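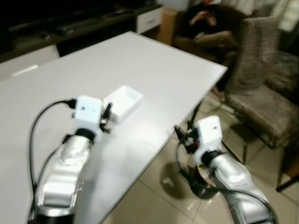 I bought the Kovar Moon Phase necklace in September, after a long stretch of telling myself that a grown person with a mortgage does not need a necklace with the moon on it. Then I bought it. The listing promised "lunar energy in wearable form," and for $387 I felt entitled to quite a lot of lunar energy, or at least a good clasp. It comes with no stand and no dish, so sort that out before the box arrives. Mine lives by the bathroom sink, which the care card specifically forbids.

Search the shop Enter keyword Go

The pendant first. It's a disc of sterling silver with a sliver of labradorite set along one side to stand in for the crescent. In daylight the stone flashes blue. In my office it flashes the color of a filing cabinet. The engraving on the back is a line of tiny stars, very crisp, and you'll be the only person who ever sees it unless you are the kind of wearer whose pendant flips over every ten minutes. I am that kind of wearer. The bail is too wide for the chain and the disc is top-heavy, so by lunch I am usually displaying the stars and the hallmark.

The chain is 18 inches and sits right at the collarbone on me. Kovar sells a 2-inch extender separately, and I resent this. At that price the extender should be in the box with a little note thanking me for my patience. The clasp is a spring ring of the smallest size known to science. If you have fingernails you'll manage. If you bite them, marry someone.

On tarnish: the silver went slightly yellow after five weeks of daily wear, and a wipe with the cloth brought it back. The cloth is included, and it's a nice one. I've had worse scarves.

I should say what I was comparing it with. Before the Kovar I owned a Leclerc crescent, a third of the price, silver plate over brass, which turned my neck a soft woodland green that was at least in keeping with the theme. I also tried on the big Jivville goddess medallion at a craft fair. Handsome thing, but it weighs as much as a doorknob and swings when you bend over, and I have a dog with strong opinions about swinging objects.

The Kovar beats both of them for finish. The edges are properly smoothed, the stone hasn't budged, and I have snagged it on exactly one sweater. The limited run was 200 pieces and mine has its number stamped on the rim, in characters so small that I took it on faith until I borrowed a loupe.

As for the energy, I've slept the same, my temper is the same, and a woman at the pharmacy said she liked it. I'll take the pharmacy.

Buy it if you want a well-made silver disc and don't mind turning it the right way around several times a day. Skip it if you expect to fasten it in a hurry. I got mine through Grokaneo, where returns are free for the first month, and I did print the label once, the morning the clasp made me late. It's still in the drawer.

Four stars, one withheld for the extender.

Last updated: May 31, 2021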